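Chapter 7
Listening In: The Wireless Men of Sumness

Few corners of wartime history are as gripping as the work done by people who never fired a shot! In this chapter we leave the beaches and the convoys behind and climb the hill to Sumness, where 53 operators sat through the winter nights with headphones on, writing down enemy signals letter by letter.

We shall follow one of them, Rin Nagano, from her first shift in December to the long night when 210 messages came in before dawn. Her notebooks are a joy to read, full of grumbles, sketches and sharp guesses about who was sending what (she could often tell a sender by his rhythm alone). We shall also meet Tsutomu Hirano, who was sending from the other side, at Lotton.

Before you start, look back at the map in Chapter 3 and find both stations. The key words for this chapter are intercept, call sign and traffic.

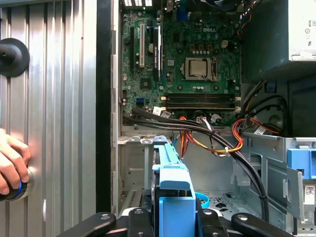

Fig. 7.1 Inside a Dell desktop tower, with a light-blue plastic drive carrier bracket.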